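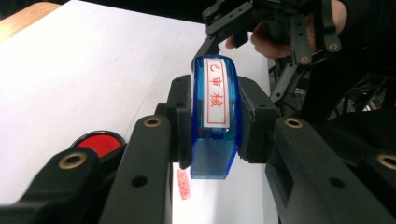

Jolien Mulder told us that a stamp only says somebody was at the desk, and that she has never taken it to mean the page was read. She had been asked what she looks for when a purchase form comes back to her from the accounts room at Ongate. Her answer was the initials, and after the initials the date. If both were there she filed the form. The stamp itself she described as "the bit everyone can reach".

Figure 3. Self-inking stamp with a label reading 已审核 ("reviewed").

Home Issues Authors Submit Search

14 min read

4. Marks of review on paper forms

4.1 What was counted

The forms in this part of the study come from two firms, Ongate and Jansen. Both still pass purchase requests, goods-in notes and expense claims round on paper, although the figures are typed into a computer at the end. We copied 1,829 forms. A form was included if it had a printed space for review, whether or not that space had been used. Forms with a missing second page were left out, as were the carbon copies kept by the drivers at Jansen, which are too faint to code with any confidence.

Each form was coded for four things: a stamp, a signature or initials, a handwritten date, and any other writing in or next to the review space. Karine Fraser and Stijn Cuypers coded the whole set separately. Where they differed they went back to the copy together, and if they still could not agree the mark was entered as unclear. Most of the unclear cases were initials written across the edge of a stamp, so that neither could be read.

We use "review mark" for any of the first three. The word "approval" is kept for cases where the firm's own rules say that the mark allows money to be spent or goods to be released. The two are easily run together, and staff at both firms used them as if they meant the same thing. In Chinese offices the common wording on a stamp of this type, as in Figure 3, is close to our sense of reviewed, though it can also be put into English as approved. The Dutch and English stamps in our sample are no clearer. One at Jansen says only "SEEN", and has been used on everything from parking receipts to a contract for roof repairs.

4.2 Where the mark is put

The review space is at the bottom right on all the Ongate forms and on most of those from Jansen. In both firms the stamp was often placed somewhere else. The usual alternative was the top right corner, next to the form number. When we asked about this, clerks said that the top corner can be seen when the forms are standing in a tray or held in a ring binder, and the bottom cannot. Hanneke Verschueren said she had stamped the top corner since her first week and had not known there was a box for it.

Placement matters for a dull reason. The Ongate scanning software, a package called Skindero, reads only the printed box. A form stamped in the corner is sent to a list of items awaiting review, and someone has to open it, look at it and release it by hand. During the months we followed, the list was cleared in the late afternoon by whoever had time. The person clearing it was in effect reviewing the form again, without the invoice or delivery note in front of them, and left no mark on the paper to show that this had been done.

Table height, light and the amount of clear space also seem to affect where stamps land, although we did not set out to measure them. At Jansen, forms are laid out on one wide table before being sorted into trays, and those nearest the front tend to be stamped straighter and closer to the box. Forms further back are reached for, and the stamp goes on at an angle. 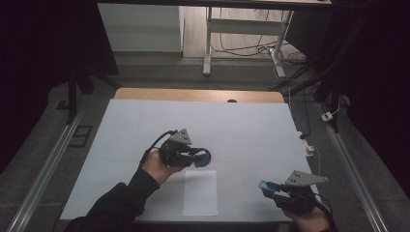 The order of work differs between the firms as well. At Ongate a form is checked, stamped and initialled one at a time, and only then is the next one picked up. At Jansen the checking is done first for the whole batch, and the stamping follows in one go. Jozef Prins, who runs the batch at Jansen, checks up to 50 forms before he picks up the stamp. He puts the doubtful ones face down to his left, and they are not stamped until he has phoned the department concerned.

Batch stamping is quicker, and we found no sign that it let more wrong totals through. It does break the link between the date and the check. A batch read in the morning may be stamped after lunch or the next day, and the date written is the date of stamping. For most purposes this makes no difference. It made one for a set of expense claims in November, when the rate for mileage changed overnight and the finance office had to decide which rate applied to claims that had been checked before the change and stamped after it. They went by the stamp.

4.3 Marks added later

A smaller group of forms carried a second review mark in a different ink. Some of these were plain corrections: the first stamp had come out too pale and had been done again beside it. Others had been stamped a second time when a figure was changed. Neither firm has a rule about this. At Ongate the changed figure is usually initialled and the stamp left alone. At Jansen the whole form is stamped again, and the older mark is struck through with a ruler.

We could not always tell a repeated stamp from a true second review. Ink colour helped where a firm had changed its pads during the period. The handwritten date helped more, but it was missing from many of the forms with two stamps, and in a few cases it had been written once with an arrow to each. These were coded as a single review.

The Mokov warehouse forms, which came to us after coding had begun, are treated separately in Section 5. They have no printed review space at all, and the signature of the person receiving the goods is taken as the check.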